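Pumora Two-Probe Refrigerator Thermometer: Review After 4 Months

The Pumora is a wired refrigerator and freezer thermometer with a battery display that mounts on the outside of the door. Two probes run on flat cable under the door gasket, one to the fresh food section and one to the freezer. It replaced a Loduson dial thermometer that hung from a shelf and could only be read with the door open. Bought at full price from Trerside in July.

What is in the box

Display unit, two probes with attached cable, two probe clips, one adhesive mounting plate, one magnetic plate, and a folded instruction sheet. Batteries are not included. The sheet is clear on setup and vague on alarm behavior, which is covered below.

Installation

The cables are flat for the last stretch before the probe, and this section goes under the gasket on the hinge side. Run it on the hinge side even if the outlet side looks tidier. On the latch side the gasket moves every time the door opens and the cable walks. I checked the seal afterward with a strip of paper and found no loose spot on either door. A gasket that is already stiff may not close around the cable as well.

The magnetic plate holds on painted steel. It did not hold on the brushed front of a second refrigerator, where I had to use the adhesive plate. Find out whether your door takes a magnet before you choose where the display goes, as the cables are not generous in length.

Accuracy

I tested both probes in a slush of crushed ice and tap water, stirred, and left them until the reading stopped moving. Probe 1 settled at 32.2°F. Probe 2 settled at 32.7°F. The display has an offset setting for each channel in steps of 0.1, so both could be corrected. The old Loduson dial read 35 in the same bath and has no adjustment.

Response is slow in air and fairly quick in liquid. Moved from the counter to the middle shelf, a bare probe needed 19 minutes to come within one degree of its final reading. For food storage, a slow probe is the better kind. A bare probe still follows every compressor cycle and every door opening, so I keep the fresh food probe in a small jar of water with the lid drilled for the cable. The swing between cycles dropped from five degrees to less than one, and the number on the display is now closer to what the milk is doing.

Alarm

Each channel has a high and a low limit. The delay is where the instruction sheet falls short. The alarm does not sound when a limit is crossed. It sounds when the reading has stayed past the limit for the full delay period, and the counter resets if the reading dips back for even one sample. With a bare probe and a limit set close to the normal range, the counter can keep resetting and the alarm may never sound. With the probe in water this did not happen in any test I ran.

Volume is adequate from the next room with the door between closed. It cannot be raised. The alarm can be silenced with one press and does not return until the reading has gone back inside the limits, so a person who silences it half asleep will get no second warning. I count this as a real fault.

Memory

The display stores minimum and maximum for each channel until cleared. There is also a log of the last 400 readings, which can be stepped through only one at a time with the arrow button. There is no export. At the default interval of 15 minutes the log covers 100 hours, enough to check on a long weekend away if you have the patience for the button.

Pumora sells a version that sends its readings to a phone. I have not tried it and none of this applies to its alarm settings.

Placement notes

The warmest usable spot in a top-freezer refrigerator is often the upper door shelf, and the coldest is the back of the lowest shelf. I set the probe at mid height toward the front and leave it there. Moving it between readings makes the minimum and maximum meaningless. Leave the clearance behind and above the cabinet that its own manual asks for - a refrigerator pushed hard against a wall runs longer, and the thermometer will show that before you hear it. 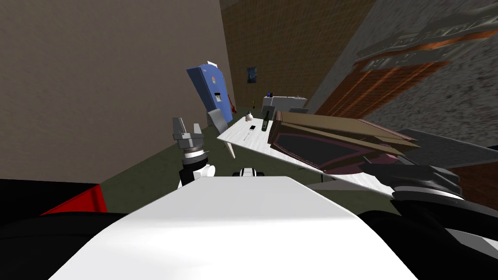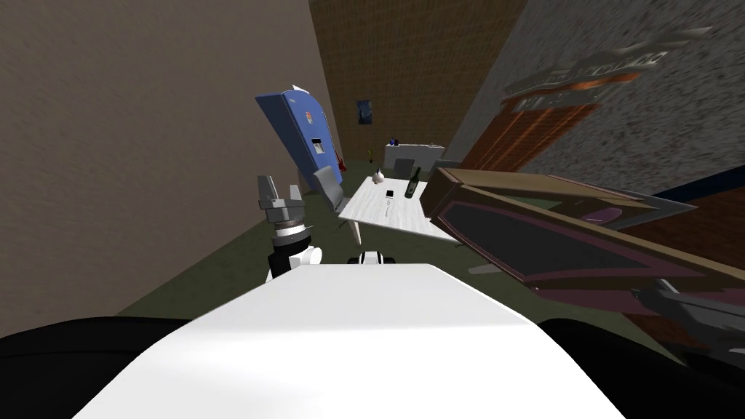
Two views of one room. Second view: tall blue refrigerator, beige wall at left.

Good: accuracy after offset, hinge-side cable, separate limits.
Bad: alarm silence behavior, log without export, short cables.
Rating: 4 out of 5 with the probe in water, 3 with it bare.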